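Fixing a wobbly shelf bracket with a printed replacement

Posted 19 November 2022

Quick one. Had a Cerko shelf unit in the hallway, the kind with plastic brackets that screw into the side rails. One of them cracked in August and I propped the shelf up with a book until now. Don't do that.

What you need:
calipers or a decent ruler
a printed bracket (own printer, library, or a print shop – I used Flummont, order 1114, no complaints)
2 screws, same size as the old ones
small round file
screwdriver

Step 1. Empty the shelf. All of it. I left a plant on and regretted it.

Step 2. Take the old bracket off. Keep the screws even if they look bad, you need them for measuring. If the head is chewed up, put a rubber band between the screwdriver and the screw and push hard.

Step 3. Measure. Width of the base, thickness, hole size, and the distance between the holes center to center. Easy way to do that last one: measure left edge to left edge. Same number if both holes are the same size. Write it down, dont trust your memory.

Step 4. Draw it. Any free program works. Keep the shape dead simple – flat bar, block on top, one hole at each end. Make the holes a hair bigger than the screw, prints come out tight.
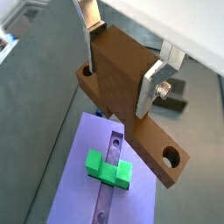 T-shaped part, brown, matte finish.

Step 5. Print it flat side down. More walls, not more infill. The old Kinnunen forum had a long thread on this and walls won every time.

Step 6. Clean the holes with the round file. Couple of turns, test the screw, repeat. It should drop thru without forcing. If you force it the bar splits along the layers and you're back at step 5.

Step 7. Screw it on by hand. No drill! Do both screws loose first, line up the shelf, then tighten each a bit at a time.

Step 8. Load test. I put 17 pounds of old magazines on mine and left it overnight. Shelf still level in the morning.

If the hole in the rail is stripped, toothpick and wood glue, let it dry, snap it off flush. Brondus sells a filler for this but the toothpick is fine.

Don't use PLA near a heater. It sags.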